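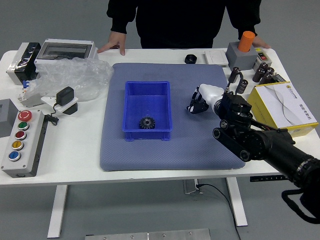 Making Things - Week 5 Handout: Gear Ratios
Instructor: Colette Bodin

Welcome back! This is my favorite week of the course, so bring a pencil and plenty of scrap paper.

Start with two spur gears that mesh. The teeth have to be the same size, so the only thing left to play with is how many each gear has. Put 8 teeth on the driver and 40 on the follower, and the driver goes around five times for each turn of the follower. We write that as 5:1. The follower turns slower but with more torque (less a bit for friction), and it spins the opposite way.

Now add a gear between them. Does the ratio change? Try it on paper before you read on - most people guess wrong the first time, me included! It stays 5:1. The middle gear is called an idler, and all it does is flip the direction again.

Things get really fun with compound trains, where two gears share a shaft. Two 5:1 stages give you 25:1, three give you 125:1. You multiply, you don't add.

For next time
Read the Joly chapter on tooth shape, up to the part on backlash.
Problem 1: a motor turns at 90 rpm into a 5:1 stage. Find the output speed.
Problem 2: add a second 5:1 stage and find it again. Show your units, please!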